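The Last House in Histen 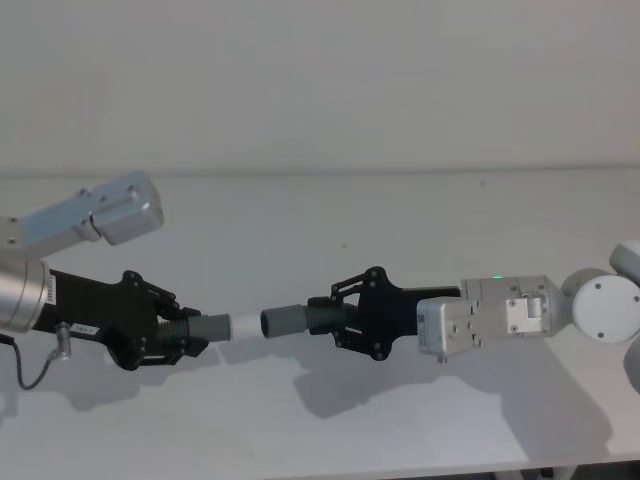

By November the river had come up as far as the second step, and my mother still hadn't packed the good plates. She said the water had always stopped at the third step, and that she saw no reason for it to change its habits now, at her age.

There had been over 3,000 of us in Histen when I was small. Most had gone up to Prallport by then, where the hills are, and where it turned out the slopes came down on you instead - my uncle's street lost 2 houses in one wet night, and he wrote to us about it quite cheerfully, with a drawing.

"So we'd be trading mud for water," my mother said, and put the kettle on.

I sat with her until it got dark. We talked about the bakery, and the ferry to Fistbridge, and the dog we'd had that hated rain. Then she got up, took the plates down from the shelf and began to wrap them one at a time in old newspaper, very slowly, and handed each one to me.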